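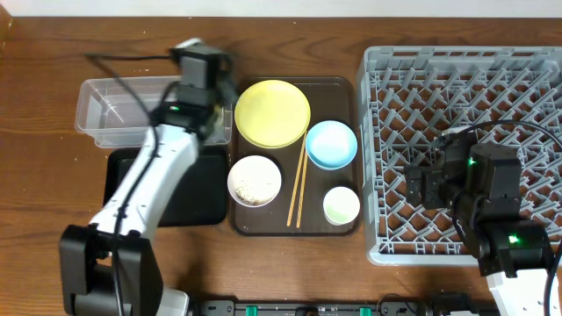

How I Clear a Dinner Tray Without Making a Second Mess

I eat off a tray most nights. It started when we moved to the apartment on Padenach and the big table turned into my desk, and then I just liked it too much to stop. One tray per person, everything on it, carry it over, eat, carry it back. The eating part needs no tutorial. The clearing up took me an embarrassingly long time to get right, so let me walk you through what I do now.

What you need

A tray with a bit of a lip (mine is dark brown, and dark is very forgiving with soy sauce). A dish rack. An open plastic bin for scraps or for carrying things. A soft sponge, dish soap, and two towels, one for dishes and one for the table. I used to get by with one towel. Please don't be me.

Step 1: Set the rack up first

Before you touch a single bowl, get the rack out and put it to the right of the tray if you're right-handed. Mine is light gray plastic with a lattice of pegs inside, and I like it on the table instead of crammed next to the sink. Slide a folded towel under it if your rack drips. The bin goes on the opposite side, so you aren't crossing your own arms the whole time!

Step 2: Deal with the rice bowl

Look for the bowl with bits left in it. With me it's always the white one, grains stuck all over the inside like they're paying rent. Scrape what you can into the bin with a spoon, then pour in an inch of cool water and walk away for 11 minutes. Cool, not hot. Hot water turns leftover starch into paste and you'll be picking at it with a fingernail. (If it has been sitting since lunch, go make tea and give it 19.)

Step 3: Chopsticks next

Pick them up as a pair and wash them right away. Wooden ones hate soaking. I wipe from the thick end down to the tips with a soapy sponge, rinse, and stand them tips up to dry. Mine are a plain light wood set from Tekari, and I've kept them going for 5 years this way. If they start to feel fuzzy, replace them.

Step 4: Plate, bowl, little dish

Wash in order of grease, cleanest first. For me that usually means the blue bowl, then the yellow plate, then the tiny sauce dish, which is small but can hold a shocking amount of chili oil. Do the sauce dish first and you've got an oily sponge for everything after it, ask me how I know.

By now the rice bowl is ready and should wipe clean in a couple of swipes.

Step 5: Load the rack

Plates go in on edge, between the pegs. Bowls lean at an angle with the open side down, and don't let them nest or the water stays trapped between them. Little dishes get whatever gap is left. I put mine near the edge so I don't knock it over reaching for something bigger.

Step 6: Wipe the tray last

Damp sponge, then the dish towel, and get into those rounded corners where the sesame seeds hide. Dry the underside too! I skipped that once on a wood table and got a pale ring that took half a jar of Misuvov wax to fade.

A couple of extra notes

Stack the tray on its side once it's dry, never flat under other stuff.

If you're clearing for two, do both sets of chopsticks together and soak both rice bowls at once.

The bin gets rinsed last and left upside down overnight.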